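自宅でセルフテープを撮る人のための、家の中のこまごました工夫

2022年3月13日

オーディションの一次審査が動画提出になってから、うちの六畳間はすっかり撮影部屋と兼用です。演技の話は先生方にお任せするとして、今日は家事寄りの話を書きます。布のシワとか、冷蔵庫の音とか、テープの跡とか。役者仲間と会うと、演技論よりこっちのほうが盛り上がるんですよね(笑)。

まず背景の布から。

最初に買ったのは撮影用の背景布で、3952円しました。届いて広げたら、折りジワが格子状にくっきり。アイロンをかけようにも大きすぎてアイロン台に乗らないし、床でかけるとこっちをかけてるうちにあっちが寄っていくし、半泣きでした。

今はこうしています。前の晩に布をカーテンレールに吊って、霧吹きで全体を軽く湿らせて、裾を洗濯ばさみで引っ張って放っておく。洗濯ばさみだけだと軽いので、そこに古い単三電池を入れた靴下をぶら下げます。見た目はひどいです。でも朝にはだいたい伸びてます。残ったシワは、顔の後ろに来るところだけスチームを当てればじゅうぶん。バストアップで撮るなら、膝から下の背景なんて映りませんから、そこは見なかったことにします。

しまうときは絶対に畳まないこと! ラップの芯だと短いので、手芸屋さんで布が巻いてある紙の芯を分けてもらいました。「いらない芯ありますか」と聞いたら、うちの近所の店はただでくれました。巻いて、ゆるく紐で結んで、クローゼットの奥に立てかけておく。倒れてくるのが嫌な人は、突っ張り棒を横に一本渡しておくと寄りかかってくれます。

つぎに、音。

自分の耳は冷蔵庫の音に慣れきっているので、録ってから気づくんです。あの「ブーン」に。わたしは録音の前に冷蔵庫のコンセントを抜いていた時期がありまして、そして一度、抜いたまま稽古に出かけました。九月でした。冷凍の餃子と、もらいもののイクラが全滅です。

そのときに教わったのが、車の鍵を冷蔵庫の中に入れておくという方法。鍵がないと出かけられないので、いやでも思い出すわけです。うちは車がないので、家の鍵と定期入れを入れています。ひんやりした定期で改札を通るのもおつなものです。ただ最近は、そもそも抜かずに済むように、台所側のドアの下にバスタオルを丸めて詰めるほうが多いかな。それと換気扇。24時間換気を止めた人は、終わったらちゃんと戻してくださいね、わたしは三日気づかなくて窓がびしょびしょになりました。

声が響く部屋の人は、布を増やすのがいちばん手っ取り早いです。カメラの後ろ、つまり自分の声がまっすぐ飛んでいく側に、掛け布団を干すみたいに吊る。物干しスタンドがあればそれでいいし、なければ開けたクローゼットに向かってしゃべるだけでもずいぶん違います。冬物のコートがぎっしり詰まったクローゼットは、ほんとに優秀。断捨離は審査が終わってからにしましょう。

衣装のこと。

セルフテープの服は、無地で、背景と色がかぶらなくて、こすれて音がしないもの。これに尽きるんですが、家事目線で言うと「いつでもすぐ着られる状態で置いておく」がいちばん難しい。依頼って急に来ますから。夜の11時にメールが来て、しめ切りが翌日の正午、なんてざらです。

わたしはオーディション用の服をふだん着と完全に分けて、浅い箱に平らにしまっています。畳み方は、お店のTシャツみたいに胸の真ん中に線が入らないやり方。両袖を後ろに折って、縦の折り目を肩の外側寄りに作って、あとは下から大きく二つ折りにするだけです。小さく畳みたくなるのをぐっとこらえる。裾の折り目はどうせ映りません。
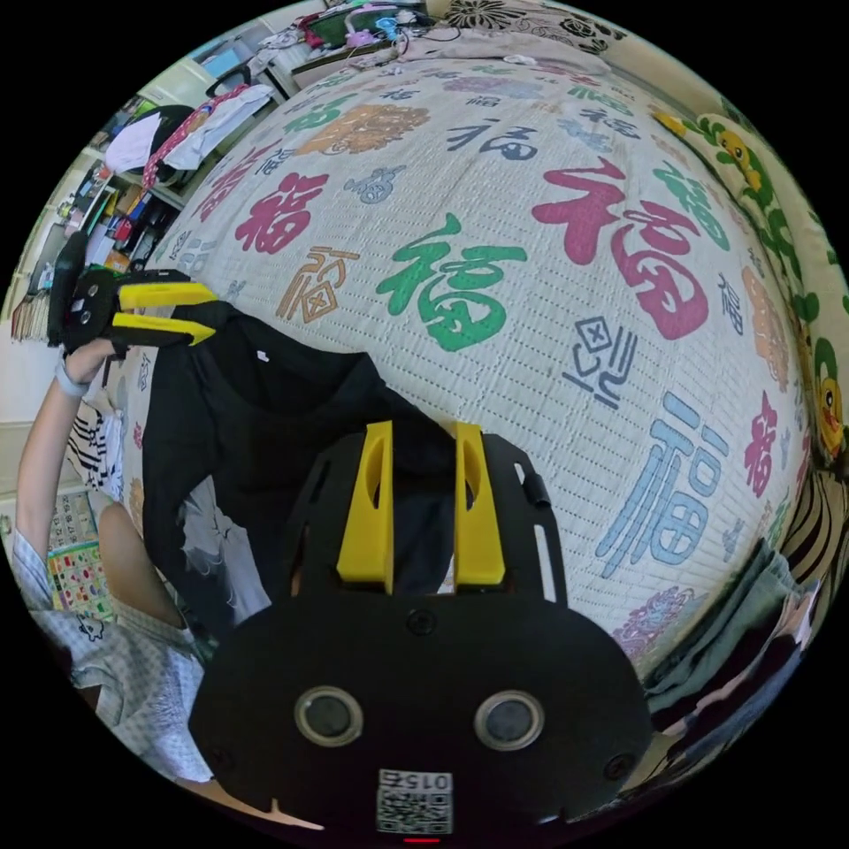
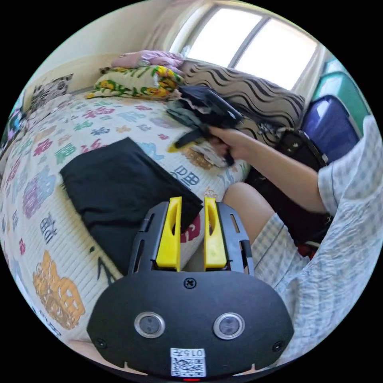
黒を着る人は、ホコリ取りが撮影前のいちばん大事な仕事になります。粘着ローラーが定番ですけど、毛羽立った服だとテープの糊が繊維を引っ張って、かえって白っぽく見えることがあるんです。そういうときは、固くしぼった台所用のゴム手袋をはめて、上から下へなでる。猫の毛も面白いように丸まって取れます。ゴム手袋は新品を衣装専用にしてください。前に洗い物用でやって、黒いニットからカレーの匂いがしたまま失恋の場面を撮りました。

色あせてきた黒は、裏返してネットに入れて、水で短く洗って陰干し。昔から言われてることばかりですけど、やるとやらないとでは持ちがまるで違います。わきの下の白い跡は、重曹を水で練ったものをちょっと置いてから流すと、わたしの服では落ちました。素材によっては傷むかもしれないので、目立たないところで試してからどうぞ。

襟ぐりが伸びたTシャツは、あきらめるまえに一度だけ悪あがきを。襟の内側をぐるっと細かく縫って、糸を少しだけ引いて縮め、スチームを当てて、冷めてから糸を抜く。ユーティンさん(Yu-ting Poonさん、いつも相手役の声を読んでくれる人です)に教わりました。彼女はこれを電車の中でやったことがあるそうです。さすがにスチームは家で。

照明はお金をかけなくても。

窓に向かって立って昼間に撮るのがいちばんきれい。とはいえ、仕事から帰って夜に撮る人が多いでしょう。うちではデスクライトの光を白い壁に当てて、跳ね返ってきたやわらかい光を使っています。壁が柄物だったり、木目だったりする部屋なら、白いシーツか、模造紙でも。電球に布や紙を直接かぶせるのだけはやめてください、焦げます。わたしはトレーシングペーパーを茶色くしました。

レフ板は、段ボールにくしゃくしゃにして広げ直したアルミホイルを貼ったものです。ピンと張ったまま貼ると光がギラッとして、顔に変な筋が出ます。一度ぎゅっと丸めてから、破らないようにそーっと伸ばす。台所のいちばん安いホイルでだいじょうぶ。膝の上に置くと目の下の影がやわらぎます。角が手に当たって痛いので、ふちはマスキングテープで巻いておくといいですよ。

眼鏡の人は、ライトの映り込みに困っているかも。つるの先、耳にかかるところをほんの少し持ち上げて、レンズをわずかに下向きにすると消えることがあります。耳の上に小さく切った化粧用コットンを挟むと、ちょうどいい高さになりました。髪で隠れる人限定の技です。

床の印とテープの跡。

立ち位置の印、つい養生テープで貼りっぱなしにしませんか? わたしは賃貸のフローリングにひと夏貼ったままにして、剥がしたら糊がべったり残りました。ドライヤーで温めて、使い終わったポイントカードの角でこそげて、残りは食器用洗剤をしみ込ませたキッチンペーパーでしばらくパック。それから拭き取る。根気はいりますが、なんとかなりました。温めすぎると床のワックスまで持っていかれるので、ドライヤーは弱で、手で触れるくらいまでにしておきましょう。

いまは印を床に貼るのをやめて、小さな滑り止めマットを置いて、その上に立っています。足の裏で位置がわかるので、目線を下げずに済むんです。暗転がない家の中でも、これは思ったより使えます。浴室用品の棚で見つけた、700円のものです。

三脚の脚にも印を。床に貼るかわりに、脚のほうにマスキングテープを巻いて、伸ばす長さを決めておきます。そうすると、片づけてまた出したときに同じ高さにできる。撮り直しの依頼が来たとき、前と画が揃うので助かります。座り用は青、立ち用は黄色。色の意味を忘れたので、いまはテープに「すわる」「たつ」と書いてあります。

台本の置き場所は、冷蔵庫のマグネットクリップが大活躍。譜面台にマグネットで留めて、カメラのすぐ横、目の高さに。紙をめくる音が入るので、わたしはめくらずに横に並べて貼ります。裏が透ける薄い紙だと照明の加減で読みにくいから、後ろに色画用紙を一枚。クリアファイルは反射するし、ぺこぺこ音がするので、うちでは使わなくなりました。

最後に、撮る日のごはんのことも少し。海苔は食べない。これはもう説明いりませんよね。あとは乳製品を直前に飲むと喉がねばつく気がするので、わたしは白湯にしています。おなかの鳴る音はマイクがしっかり拾うので、空腹もだめ! バナナを半分、撮る少し前に。残りの半分はラップでぴったり包んで、冷蔵庫の鍵の隣に入れておきます。

背景布の洗い方について質問をいただいたのですが、うちのはまだ一度も洗っていなくて、暖かくなったらお風呂場で踏み洗いしてみるつもりです。縮んだらまた書きますね。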